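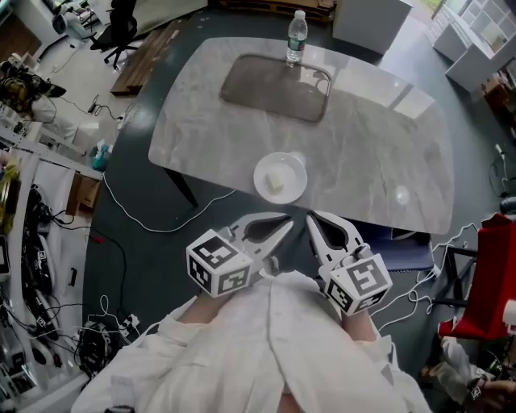

Protokoll der ordentlichen Mitgliederversammlung
Kleingärtnerverein Skornness e. V.

Datum: 02/08/2019
Ort: Vereinsheim, großer Raum
Beginn: 18:30 Uhr
Ende: 20:50 Uhr
Versammlungsleitung: Hằng Tiêu (1. Vorsitzende)
Protokollführung: Tuấn Lã (Schriftführer)
Anwesend: 60 stimmberechtigte Mitglieder gemäß Anwesenheitsliste (Anlage 1)
Entschuldigt: Phong Đỗ (Fachberater)

TOP 1 Eröffnung und Feststellung der Beschlussfähigkeit

Frau Tiêu eröffnet die Versammlung und begrüßt die Anwesenden. Sie stellt fest, dass die Einladung form- und fristgerecht durch Aushang und per Post ergangen ist. Die Versammlung ist nach § 9 der Satzung beschlussfähig. Einwände werden nicht erhoben.

TOP 2 Genehmigung der Tagesordnung

Hậu Hầu beantragt, den Punkt „Häckseltermine“ vor die Wasserabrechnung zu ziehen. Der Antrag wird mehrheitlich abgelehnt. Die Tagesordnung wird in der versandten Fassung genehmigt.

TOP 3 Genehmigung des Protokolls der letzten Versammlung

Zu TOP 6 des letzten Protokolls wird eine Berichtigung verlangt: Der Verbindungsweg zwischen Ost- und Nordteil heißt „Am Lâm“ und nicht „Am Damm“. Der Schriftführer nimmt die Änderung auf. Das Protokoll wird mit dieser Berichtigung bei drei Enthaltungen genehmigt.

TOP 4 Bericht des Vorstands

Frau Tiêu berichtet über die seit Februar durchgeführten Arbeiten. Der Zaun an der Nordseite ist bis zum zweiten Tor erneuert. Das verbleibende Stück bis zum Parkplatz konnte nicht fertiggestellt werden, da die Firma Plamwood die bestellten Pfosten in falscher Länge geliefert hat. Die Reklamation ist anerkannt, ein neuer Liefertermin liegt noch nicht schriftlich vor.

Im Berichtszeitraum wurden fünf Parzellen neu verpachtet. Auf der Warteliste stehen derzeit 16 Bewerbungen. Der Vorstand weist darauf hin, dass Wertermittlungen bei Pächterwechsel rechtzeitig anzumelden sind. Im Frühjahr war es in zwei Fällen zu Verzögerungen bei der Übergabe gekommen.

Die Beschwerden über das Parken vor der Feuerwehrzufahrt haben zugenommen. Der Vorstand wird künftig ohne vorherige mündliche Ansprache abmahnen.

TOP 5 Wasserversorgung und Zählerwesen

Thắng Tạ (Wasserwart) legt die Auswertung der Zwischenablesung vor. Die Differenz zwischen dem Hauptzähler und der Summe der Parzellenzähler beträgt 12 Prozent und liegt damit deutlich über dem Vorjahreswert. Als Ursachen kommen nach seiner Einschätzung eine undichte Stelle im Ostteil sowie mehrere Zähler mit abgelaufener Eichfrist in Betracht.

In der Aussprache wird gefragt, ob die Differenz wie bisher auf alle Parzellen umgelegt wird. Herr Tạ bejaht dies unter Hinweis auf die geltende Wasserordnung. Herr Hầu hält die Umlage für unbillig, solange einzelne Pächter den Zählertausch verweigern, und bittet, dies im Protokoll zu vermerken.

Für die Lecksuche liegt ein Angebot der Firma Tellero vor. Es umfasst die abschnittsweise Druckprüfung der Leitung einschließlich eines schriftlichen Befundes. Erdarbeiten sind darin nicht enthalten und müssten gesondert beauftragt oder im Rahmen der Gemeinschaftsarbeit geleistet werden.

Beschluss 5.1: Der Vorstand wird ermächtigt, die Firma Tellero mit der Druckprüfung im Ostteil zu beauftragen.
Abstimmung: einstimmig angenommen.

Beschluss 5.2: Zähler mit abgelaufener Eichfrist sind bis zum Abstellen des Wassers auf Kosten der jeweiligen Pächter zu tauschen. Wird die Frist versäumt, bleibt der Anschluss im kommenden Frühjahr gesperrt.
Abstimmung: 51 Ja, 5 Nein, 4 Enthaltungen. Angenommen.

TOP 6 Gemeinschaftsarbeit und Häckseltermine

Die Termine für den Herbst werden im Schaukasten bekannt gegeben. Der Häcksler steht an zwei Vormittagen am Kompostplatz bereit. Angenommen wird ausschließlich Strauchschnitt. Thuja, Wurzelballen und Fallobst sind von den Pächtern selbst zu entsorgen.

Es wird beantragt, Mitglieder nach Vollendung des 75. Lebensjahres von der Gemeinschaftsarbeit freizustellen. Nach längerer Aussprache wird der Antrag zurückgezogen. Der Vorstand soll bis zur nächsten Versammlung einen ausformulierten Vorschlag vorlegen, der auch leichtere Ersatztätigkeiten wie die Pflege der Beete am Eingang berücksichtigt.

TOP 7 Fachberatung

Der schriftliche Bericht von Herrn Đỗ wird verlesen. Er empfiehlt, befallene Buchsbäume vollständig zu entfernen und das Schnittgut nicht auf den Kompost zu geben. Die Schnittunterweisung für Kernobst findet wie im Vorjahr an den Bäumen hinter dem Vereinsheim statt. Anmeldungen nimmt der Schriftführer entgegen.

TOP 8 Verschiedenes

a) Der Schlüssel zum Geräteschuppen ist nach Gebrauch am selben Tag zurückzugeben. Ein Exemplar fehlt weiterhin.
b) Für das Erntefest werden noch Biertischgarnituren benötigt. Herr Hầu übernimmt die Anfrage beim Nachbarverein.
c) Aus der Versammlung wird das nächtliche Licht auf Parzelle 38 beanstandet. Frau Tiêu sagt ein Gespräch mit dem Pächter zu.
d) Die Ruhezeiten von 13 bis 15 Uhr gelten auch für Akku-Geräte.

Weitere Wortmeldungen liegen nicht vor. Frau Tiêu dankt den Anwesenden und schließt die Versammlung.

Für die Richtigkeit:

gez. Hằng Tiêu, Versammlungsleitung
gez. Tuấn Lã, Protokollführung

Anlagen:
1 Anwesenheitsliste
2 Auswertung der Zwischenablesung
3 Angebot der Firma Tellero
4 Bericht der Fachberatung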